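Keep the Bad Demonstrations

Most groups that teach manipulation by remote control throw away a large share of what their operators record. The filter is usually a single bit: the task was completed or it was not. Anything marked as a failure is deleted, along with any run the reviewer considers slow or untidy. I think this is a mistake, and an expensive one.

My figures come from the tabletop work at Plirnascombe, where Emília Doležal and I spent the spring collecting two-handed demonstrations in simulation. We recorded 300 runs of a small set of kitchen tasks. The success filter passed 200. A second pass for "clean" execution left 154. We trained on the 154, as was the habit, and the policy did what such policies do. It performed well until the fingers landed slightly off, and then it carried on as though they had not.

That result should surprise very few people. An operator who never slips supplies no information on what to do after a slip. The states a policy visits when it is a little wrong are missing from the training set, and they are missing by our own choice.

Bowls make the problem easy to see. A rim can be pinched at any point around its circumference, and most of those points are acceptable. Small differences in wrist angle decide whether the bowl comes up level or tips its contents. Operators handle this by feel, or by what passes for feel through a headset and a pair of gloves. They close the fingers, watch, open them, and try again a little farther along the rim. The second attempt is the part worth having.
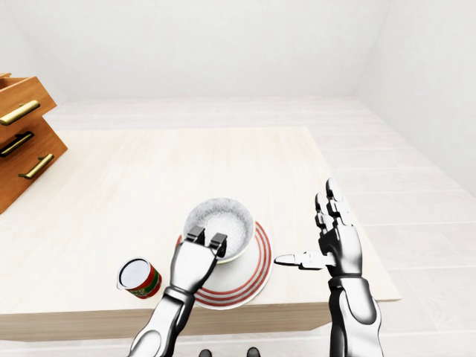 Rim grasp with the left hand, right hand open beside the plate. Simulated kitchen set.

Under the old rules, a run in which the operator regrasped more than once was cut for untidiness. The reviewer, Vratislav Koubek, was applying the written standard correctly. The standard was at fault. It had been borrowed from industrial path teaching, where the robot replays a stored motion and any hesitation is replayed with it. A learned policy is a different object. It needs examples of correction near the contact, and hesitation is often where the correction starts.

There is a serious argument on the other side. Kazimír Machala has made it to me several times: a network trained on mistakes will learn to make mistakes. He is right if the recordings are mixed together without labels. We tried that first, and the policy acquired a habit of opening the hand for no reason halfway through a lift. Keeping failures means marking them, and marking them takes labor.

The labor is smaller than people assume. We settled on 7 labels, applied to segments of a run instead of the whole: approach, contact, slip, release, regrasp, transport, idle. Segments leading into a slip are excluded from imitation but kept for training the failure detector. Segments from the slip to a recovered grasp are imitated at full weight. A run that ends with the bowl on the floor may still contain two good recoveries, and they should not be lost with it.

I would also change how operators are instructed. Ours were told to be smooth. They responded by picking the easiest approach and repeating it, so the recorded grasps clustered on one short stretch of rim. Zdislava Hájek now asks each operator to begin some runs from a deliberately poor hand position and work out of it. Completion rates on those runs are lower, and the operators dislike them. The coverage is much better.

The idle hand deserves a comment as well. In a one-handed task, the other arm is commonly frozen or masked out of the data. Yet where the operator parks it affects what it can do next, and a hand held open near the work is closer to helping than one dropped at the side. Masking it discards a decision the operator made.

None of this needs new hardware or a larger model. It needs storage, a labeling tool, and a review standard written for learning. We have restored the discarded runs from backup and are labeling them now. Retraining is planned for August.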